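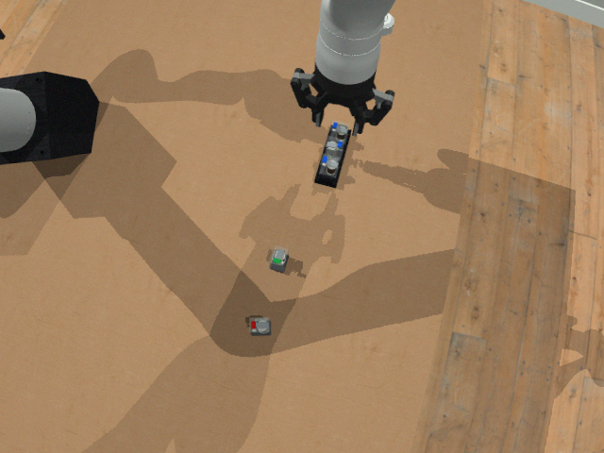 **Unit 6: Brake fluid - boiling point, moisture and service checks**

Read before the workshop session. Bring the Urnell data sheet and a calculator.

### 6.1 What the fluid has to do

Brake fluid carries pedal force from the master cylinder to the calipers. It must stay liquid over the whole working range, because a liquid barely compresses and a vapor compresses easily. Once vapor forms in a caliper, part of the pedal stroke goes into squeezing it. The driver feels a long, soft pedal, and line pressure drops.

Most road cars use a glycol-ether fluid, sold as DOT 3, DOT 4 or DOT 5.1. DOT 5 is silicone based and must not be mixed with the other three. The numbers look like one series but DOT 5 and DOT 5.1 are different chemistry. Check the reservoir cap and the owner's manual before topping up.

### 6.2 Dry and wet boiling point

Glycol fluid absorbs water from the air, mainly through the flexible hoses and the reservoir vent. Two figures are therefore quoted:

- **Dry boiling point:** fresh fluid from a sealed container.
- **Wet boiling point:** the same fluid after a set amount of water has been taken up under test conditions.

The wet figure is the one to use when judging fluid that has been in a car for some time. The fall is steepest with the first small amount of water and then flattens out. 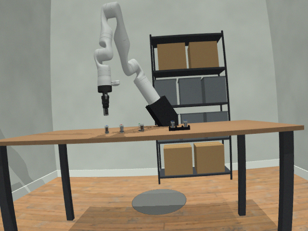
Water also promotes corrosion inside the system. Inhibitors in the fluid slow this down, but they are used up with age. A boiling point reading says nothing about how much inhibitor is left, so a fluid can pass the test and still be due on time.

### 6.3 Worked example: line pressure

A pushrod force of 1294 N acts on a master cylinder with a piston area of 134 mm². Neglect seal friction and spring force.

p = F / A = 1294 / 134 = 9.66 N/mm² = 9.66 MPa

The same pressure acts on a caliper piston of 1236 mm²:

F = 9.66 × 1236 = 11,940 N (to four figures)

Now assume vapor in one caliper. The area ratio has not changed, but the pressure may never reach 9.66 MPa before the pedal runs out of travel.

### 6.4 Checking the fluid

1. Clean the cap and the area near it before opening.
2. Note the level against the MIN and MAX marks. A low level can mean worn pads or a leak; find out which before adding fluid.
3. Draw a sample and run the Fareo boiling tester through one full cycle.
4. Compare the result with the limit on the data sheet.
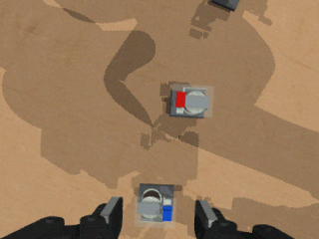

Pen-type testers measure conductivity and infer water content from it. Readings shift with fluid brand and additive package - treat them as a screening result only.

### Problems

**6-A.** Repeat 6.3 with a pushrod force 30 percent lower. Give both the line pressure and the caliper piston force.

**6-B.** The Brinda and Engelhardt sheets list the same dry boiling point but different wet ones. State which figure decides the choice for a car used for towing in the mountains, and why.

Reading for Unit 7: pad materials and fade.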